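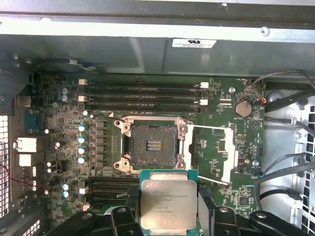
Figure 2. Processor held by the gripper just below the open socket.

5.2 Processor refitting with the Jeraro cell

The cell places the processor. The bench operator prepares the board, inspects the socket and closes the retention frame. Staff who refitted processors by hand before January must complete the operator briefing before using this section.

CAUTION: Keep hands out of the case while the arm is enabled.

1. Connect your wrist strap to the bench earth point.
2. Confirm that the case is disconnected from the mains.
3. Move loose cables clear of the board and the path of the arm.
4. Open the retention frame and swing the lever fully outwards.
5. Inspect the socket under the bench lamp. If there is dirt on the pins, stop and send the unit to cleaning. Do not wipe the pins.
6. Leave the bench area and select program 143.
7. When the arm pauses over the socket, compare the marking on the processor with the job sheet. Press ACCEPT or REJECT.
8. After placement, wait for the arm to park, then disable it.
9. Close the frame and lower the lever by hand.

NOTE: Code 522 means that the grip was lost. Do not restart the program. Remove the processor by hand and record the fault on form 2529.

NOTE: Operators no longer log placement times. The cell records these. Socket inspection is still signed for by the operator.

Changes to this section: Surachet Wannasri, Cisow workshop. Issued 2021-05-24.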